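Zervas Old Town Walking Tour — route check, April
Walked by Chrysoula Fragkou, Monday, 9:30 a.m.

Meeting point, Butmont Gate: OK. Sign is readable from the tram stop.
Cobbles on Tostley Lane: two loose by the fountain. Reported, cone in place.
Tower stairs: handrail firm on both sides. Step 10 is worn — guides to warn guests.

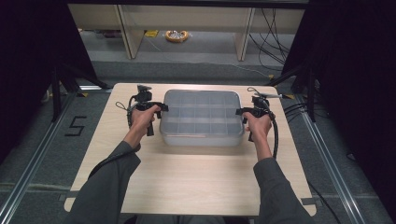
Viewing deck: gate latch sticks. Needs oil before the weekend.
First aid kit: burn gel missing, reorder.
Headsets: all charged, one ear pad torn.

Yichen Shen to recheck the latch and sign off.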